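Incidencia: la exportación de Jatudetti se detiene al 38 %
Estado: abierta
Componente: cola de renderizado

Tras actualizar en abril, los trabajos de más de 16 capas quedan en espera y el registro repite el código 3147. Reiniciar el servicio libera la cola hasta 2 horas - después vuelve a bloquearse. Con el controlador de Grakell desactivado el fallo persiste. Vaciada la caché de Wusunetti, sin cambios. Pendiente: repetir con la versión anterior y adjuntar el volcado de memoria. Render del salón, sofá negro: 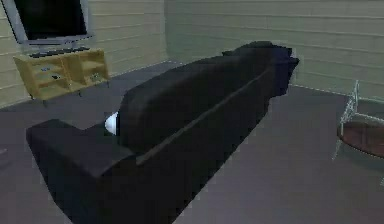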